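Idudetti Book Stand, Large – Review

Posted May 10, 2025 in Reading Tools

I read mostly history, and history books are heavy. Since January I have been working through a biography of a resistance courier in occupied Norway, 700 pages in hardcover, and my wrists began to complain before the end of the second chapter. A friend from my reading group, Declan Keane, recommended me the Idudetti stand. I paid 56 dollars for it, with shipping included.

The stand is a sloping board with a ledge at the bottom and two spring arms which hold the pages open. You can set the board at five angles. I use the second lowest for reading at the table and the highest one when I want to copy a passage into my notebook. The thick biography sits well on it and the board does not slide, even when I turn the pages quickly to find an endnote. There are a lot of endnotes.

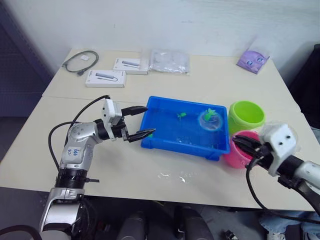
Reading Tools

My complaint is with the arms. They are strong enough for a new hardcover, but on older paper they are too strong. I tried the stand with a second-hand copy of wartime letters from Mestberg, printed on thin greyish paper, and the left arm made a small mark in the margin. I now put a folded piece of card under each arm. It helps, although every time you turn a page you must lift the card also, and this becomes tiring.

Small paperbacks are a different problem. The ledge is deep, so it covers the last line of the text. For my pocket edition of the Ó Ceallaigh diaries I had to put a strip of felt behind the book to raise it a little.

I compared it with the Dromside stand from our local library, which costs 43 dollars. The Dromside is lighter and kinder to old paper – its arms are covered with soft rubber – but it tipped backward under my biography.

If you read big modern hardcovers, I can recommend the Idudetti. For fragile books I would choose the other one. Four stars from me, and I would like to see softer arms in the next version.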